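Kitdale Garment Care Set
Set-up and Use Guide

Section 4: Folding T-shirts and light knitwear

4.1 Before you start

This section covers short-sleeved tops in adult and children's sizes. For shirts with a collar and buttons, see Section 5. For trousers and towels, see Section 6.

The method gives a flat, rectangular fold that fits the Kitdale drawer divider (22 cm wide) and the open shelf insert. Garments wider than the divider after the second side fold must be stored on the shelf insert.

You will need:
A flat, smooth surface at least 1000 mm long
The folding gauge supplied with the set
A lint roller or soft clothes brush
The garment, fully dry

Note: The folding gauge is marked on one side only. Place it with the printed side up.

Caution: Do not fold garments that are still damp. Moisture held between the layers can cause odour and mildew within a closed drawer.

4.2 Preparing the surface

1. Clear the part of the table you are going to use. Leave a free margin of one hand's width on each side of the garment.

2. Wipe the surface with a dry cloth. Pale fabrics pick up grit and crumbs easily, and these are hard to remove once trapped in a fold.

3. If the surface has been cleaned with a spray, wait until it has dried completely.

Note: A light, plain tabletop makes creases and uneven hems easier to see on dark garments. On pale garments, use light from the side.

4.3 Preparing the garment

4. Turn the garment right side out. Check both sleeves.

5. Hold it by the shoulder seams and shake it twice, firmly.

6. Lay it on the table with the front facing down and the neckline pointing away from you.

7. Smooth the body from the centre outwards with flat hands. Do not pull on the hem. Jersey stretches, and a hem pulled out of line will not return to its shape while it is lying flat.

8. Smooth each sleeve outwards until it lies in line with its shoulder.

Note: If the garment has a printed front, place a sheet of plain paper over the print before laying it face down. Prints from the Fladanine transfer range must be fully cooled after ironing.

4.4 First side fold

9. Place the gauge on the back of the garment with its top edge against the neckline and its centre mark in line with the label.

10. Take hold of the right side at two points: the shoulder and the hem.

11. Bring both points inwards together until the fold meets the right-hand edge of the gauge. Keep the fold line parallel to the side of the body.

12. Check that the sleeve has been carried in with the shoulder. If it projects beyond the opposite side, turn it back on itself so that it lies along the folded strip.

13. Slide the gauge out towards the hem and press the fold lightly with the side of your hand.
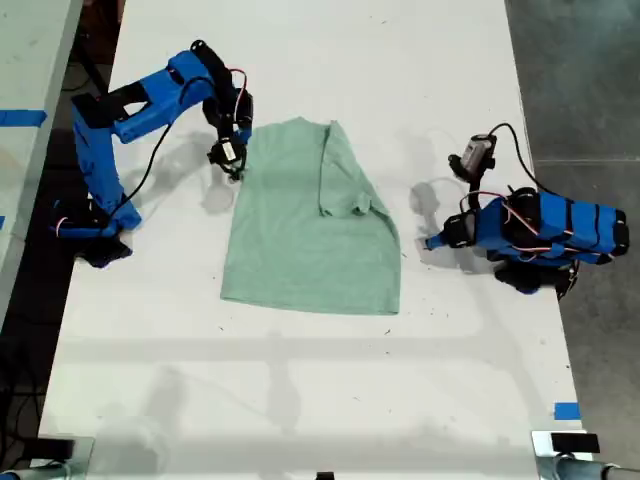 4.5 Checking the first side fold

14. Look along the upper half of the garment. With the right sleeve and shoulder tucked in, the doubled fabric should form a narrow vertical strip along the right edge.

15. Look at the hem. A slightly uneven hem, with the lower right corner extending a little further down than the left, can be corrected at this stage. Lift the lower corner only and move it up until the two corners are level.

16. If the strip is wider at the shoulder than at the hem, open the fold and repeat from step 9.

Caution: Do not correct a slanted fold by pulling at the neckline. This can loosen the ribbing.

4.6 Second side fold and finish

17. Replace the gauge and repeat steps 10 to 13 on the left side.

18. Remove the gauge. Fold the hem up to the middle of the body.

19. Fold once more, bringing the lower edge up to the neckline. For drawer storage, make one further fold in the same direction.

20. Turn the garment over and square the corners.

4.7 Storage limits

Drawer divider: stand garments on edge, folded edge upwards. Do not compress them to make room for more.

Shelf insert: maximum stack height 200 mm. Higher stacks may lean and leave creases in the lower garments.

Heavy cotton tops (Georgiou weight class 2 on the care card) should be placed at the bottom of the stack.

4.8 Common faults

Fault: Sleeve shows outside the finished fold.
Remedy: Open the garment to the first side fold and turn the sleeve back as in step 12.

Fault: Finished fold is too wide for the divider.
Remedy: Check that the gauge was centred on the label. If it was, use the shelf insert.

Fault: Fold springs open.
Remedy: Press each fold for a few seconds before making the next one. Thick ribbing may need more pressure.

Replacement gauges can be ordered from the Clesville parts counter. Quote the code printed on the back of the care card.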